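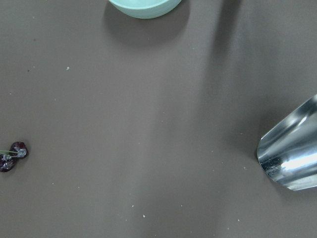 Progress report, second round – the Wovivstead oral history and footpath booklet

Hello again, and thanks for being so patient with me over the winter. When I last wrote I had a stack of recordings, a map with coffee on it and a lot of optimism. I still have all three, but now there's a draft booklet to go with them, so let me catch you up.

The recordings first. I've now sat down with 111 people who grew up in Wovivstead or walked to work there from the Oltar side, and I've typed up most of what they told me. I said in my application that I'd do the typing in the evenings, and wow, did I underrate that job! A half-hour chat eats up most of a night, especially when two sisters are talking over each other about which field flooded. I've stopped trying to get every word and now write up the route parts in full and summarize the rest. The full audio is all kept, so nothing is lost by it.

The paths themselves have been the fun part. We've walked eight of them end to end, and the old mill path (the one everybody swore was gone) can still be followed nearly the whole way down to Flillel Brook. There's one nasty stretch behind the quarry where you have to push through brambles, and I've marked it on the draft map as rough going. The landowner at the top end has been lovely about it and is fine with us printing the route, as long as we ask people to keep dogs on a leash. 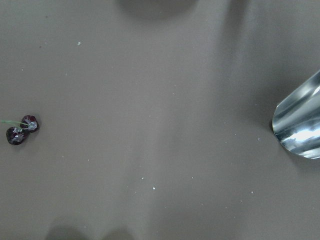 Will the booklet still be free to pick up?

Every copy from the first printing will be, and that's 400 copies, split between the library, the school and the bus station. If we reprint later I may ask for a small amount toward paper, but I'd come back to you about that first.

Money next. The printer's quote came in higher than the one I sent you, mostly from the fold-out map, so I've dropped the color cover flap and we're back inside the budget. Travel is well under. I'd like to move $154 from travel to printing if that's okay with you – I'll wait for your word before I do it.

What's slipped: the Cheon chapter. I had hoped to finish it in February, but two of the best talkers from that end of the valley were away visiting family, and I didn't want to write it up without them. They're both back now and we've got times set. The rest of the text is with my proofreader, who has already found that I spelled Flillel three different ways (sorry, Flillel).

Next up for me are the Cheon interviews, then the last walk, which is the ridge path, then the map corrections. I'll send you a proof as soon as the printer gives me one. If you'd like to come along on the ridge walk, bring boots, it's a boggy one!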